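Priit was late again. Aušra put the plate down in the middle of the white table, then moved it, then moved it back. Twenty to six. The bus from Fernach would be in by now, surely.

Mug. Plate. The silly striped pumpkin, becuase he'd bought it and he would ask where it was.
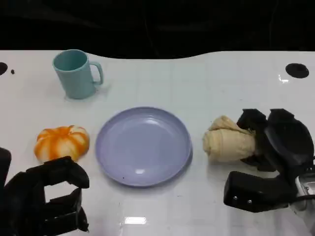 She filled the kettle - too full, always too full - and stood listening for the lift. Nothing. Somebody's telly through the wall. He'd said one thing on the phone, only one, that they needed to talk about Ultar and the job. 700 a month more. And 2,633 kilometres away, she'd looked it up.

Footsteps. Not his. Then his.

"You've laid the table," he said.

"Sit down."

He didnt take his coat off.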